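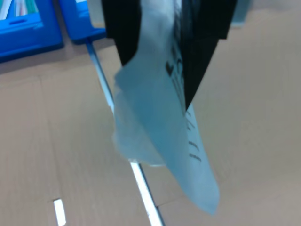
Indora Singles Log

A listening log of pop and rock singles, kept as one CSV file per year plus a short notes file. It started as a shared spreadsheet between friends who wanted to remember what they had heard and what they thought of it.

Contents

singles/ has the yearly CSV files
notes/ has longer comments, one text file per single
artists.csv has one row per artist, with spelling variants
scripts/check.py looks for missing fields and duplicate rows

The log holds 900 singles. There are no audio files, lyrics or cover scans in the repository, and please don't send any.

Columns

title: as printed on the release, in the original script
title_latin: romanized title, blank if not needed
artist_id: matches artists.csv
month: release month, for example November
format: cd, vinyl, digital or mixed
b_sides: titles separated by a semicolon
rating: 0 to 10, half points allowed
rated_by: initials of the listener
relisten: yes if the rating was changed after a second listen

How ratings were made

Every single was played in full two times before it got a number, B-sides included. Ratings are for the A-side only. Shadi Tarawneh and Halyna Marchuk did most of the listening. Hiba Abu Hammour rated the ballads and nearly everything by Coltavier. When two people rated the same single, both rows are kept and the script does not average them.

Ratings from the first year run high. We were mostly buying things we already expected to like. Don't compare them directly with later years.

Known problems

Release months for 14 singles by Geagea are taken from a fan discography and may be wrong. They have a question mark in the month column.

Flitell changed the spelling of their name after their second single. Both spellings point to the same artist_id.

Instrumental and karaoke tracks are listed as B-sides in some files and left out of others. Hussam Rawashdeh is working through these, oldest first.

Remix singles are not covered.

Adding or fixing rows

Open a pull request with one change per commit. Run check.py first. If you disagree with a rating, add your own row and leave the existing one alone.

License

The data and notes are CC BY 4.0. The scripts are MIT. Credit "Indora Singles Log".

Maintainer: Ziad Nseir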